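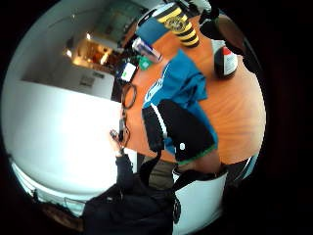
Who Gets to Teach the Folding
by Bradley Goodall
Oct 3, 2019

I have worked in laundries for most of my adult life, the last stretch of it at Stollard, where we wash and fold for hotels, two nursing homes, a swim club and whoever walks in at the front with a bag over their shoulder. So when people ask me what I think of the folding machine (and they do ask, at family dinners especially, usually right when my mouth is full) I tend to give a longer answer than they wanted. I thought I would write the long answer down once and be done with it, though knowing me it will come up again at Thanksgiving.

We have had machines forever, of course. The big flatwork ironer was there before I was, and on a good shift it will take 1,757 sheets and pillowcases without anyone raising their voice. I don't remember a single person mourning the days of ironing a hotel sheet by hand. You feed it in pairs, you learn each other's pace, you talk. Some of the best conversations I have had in my life were across a wet sheet, and I mean that sincerely. What the ironer took away was the burned wrists and the sore shoulders, and it left the talking alone.

The Kito is a different kind of thing. It came in January, on lease from a firm called Drolum, and it is meant for the pieces the ironer can't handle: T-shirts, kids' clothes, hand towels that have been through the wars, anything that comes out of the dryer in a ball. It has two arms and it works from what people have shown it. That last part is where my opinion starts, because the people who show it are us. Seven of us have done turns at it so far. You sit at a table with a piece of laundry and do the work through a gripper while it records, and then you mess the thing up and do it again, and you go on like that until somebody brings you coffee.

I will admit that I went in sour. I figured we were being asked to train our own replacements and to smile while we did it, and I said so in the break room, probably more than once and probably louder than I needed to. I still think the worry is a fair one. But I had not expected how interesting the work would be, and I feel I owe it to anybody reading to say that too. I had never once thought about how I find a corner. I have found, I suppose, millions of them, and if you had asked me how, I would have said you just look for it, dear. Then you try it with a stiff pair of fingers that can't feel a hem, and all at once you are paying attention to your own trade like it was your first week. 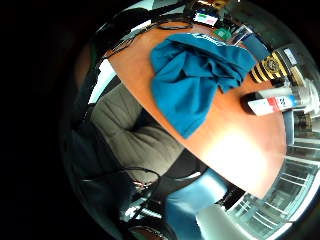
Skill is a funny thing to put a price on when it has never had a name. On our pay slips there is a line for hours and a line for overtime, and for years the company described what we do as "general laundry duties," which covers mopping as well. Take one soft blue-green piece lying bunched up on a wooden tabletop, all ridges, with one corner drooping to a point. To somebody from outside, that is a mess. To me that drooping corner is the handle of the whole job, and the first thing I want to do is get hold of it and let the rest fall open. And look at what it shares the table with, the cables at the far side, the black-and-yellow striped thing, the white box with its red and blue printing. Real tables are like that. Our folding counter has never been clear in its life, and a person works around the clutter without giving it a thought, where a machine has to be shown all over again. If a company is willing to pay to have that knowledge recorded, then I would say it has admitted the knowledge exists, and it ought to turn up on the pay slip under a better name than general duties.

That is really the heart of what I want to say, and I wish I could say it in fewer words. I am not against the Kito. I have grown a little fond of it, the way you get fond of a slow nephew who tries. On its best shift yet it got through 380 hand towels, and they were decent folds, a bit loose at the edge but nothing a guest would notice. Shirts are another matter. It will hold one up by the sleeve and consider it for so long that you want to go over and pat it on the arm.

What bothers me is how the gains get talked about. The first printed sheet from the front office said the laundry had logged 954 recorded folds, and it thanked Drolum for its support, and it thanked the building manager for moving the tables. It did not mention who had done the folding. I don't believe there was any malice in it. Mrs. Kereama, who runs our floor and has more patience than I do, went upstairs with the sheet in her hand and came back with a promise that the next one would have names on it, and it did. My sister has hers on the refrigerator, and she doesn't even work with us anymore, she just likes seeing mine on it.

Names are a start, and I would like to see it go further. I would like the recording turns to pay more than the ordinary rate, because they are teaching, and teaching is tiring in a way that folding isn't. I would like the turns offered to the older hands first, especially to the ones whose backs are telling them it is time to sit down. And I would like it in writing that when the machine does take over the towels, the hours go into the work we never have time for – the mending, the stain table, calling the nursing home when a cardigan has clearly landed in the wrong bag. We used to do that. We stopped when the volume went up, and there are some very nice cardigans out there being worn by the wrong people.

The younger folks tell me I worry too much about it and that they will all be somewhere else in a few years anyhow. Maybe so. I was going to be somewhere else in a few years, too, and here I am with a locker full of other people's buttons.

The lease comes up for renewal after the winter, and we have been told we can send comments upstairs before then. I have sent mine, four pages, both sides. If you work at Stollard and haven't sent yours, the box is by the time clock, and I have plenty of pens.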